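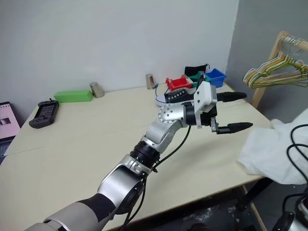
Fewer demos, better picks: a talk with the Harura arm group

Search this site Go Advanced search

2020-06-07

The group behind Harura works out of one room at Nedetti and most of what they do happens on one pale table. A silver and gray arm, two black rubber-tipped fingers, cups and a sneaker and some small bins at the back. They have been teaching the arm to pick things up from recordings of people steering it. Their new result is about which recordings to throw away.

I got the lead researcher on the phone between two runs. Short call, so this is short too.

"We had 3000 demonstrations and the thing was mediocre," she said. "So everyone's first idea was, record more. April was all recording. It got a tiny bit better and we were all tired."

What they tried next was a filter. Every recording is scored on how much the operator hesitates just before the fingers close. Long dithering, low score. The method is called Trunonari, after nothing in particular. It kept 1718 recordings and dropped the rest.

"I expected to lose something. Fewer examples of the shoe, for one, and the shoe is the one I worry about. But the policy trained on the smaller set beat the old one on every object we test."

Every object? She backed up a bit there. The steel cups came out nearly even – the arm was already decent at cups. The gain is mostly in soft stuff and things lying on their side.

"A cup gives you a rim or a wall, you commit. A canvas shoe, people hover. They open the fingers, they come in, they back off, come in agian. And the arm learns the hovering. You'd watch it hang over the shoe like it was thinking."

Testing was 300 trials for each policy, same starting poses, with the order shuffled so the person resetting the table didn't know which one was running. They also trained on a random 1718, to check it wasn't just size. That one did worse than the full set.

What about the wire hangers on the rack?

"No. Not yet. They hook into each other and the score means nothing, everybody hesitates. We'd be throwing out the lot."

A second site, Đoàn, is repeating the work with thier own operators and 950 recordings. No numbers from them yet. She would not guess. Code goes up once the scoring script is cleaned – "it's ugly, there's a path to my home folder in it" – and then she had to go, the next run was up.

Comments (3)

gripnotes: Did they score each operator separately? A slow careful person would get filtered out completely.

ml_tess: Same question. We tried cutting on total time and lost our best operator's data. Hesitation right before closing sounds smarter but I want to see the plot.

oldservo: Would like to see hangers before I believe anything. Good read though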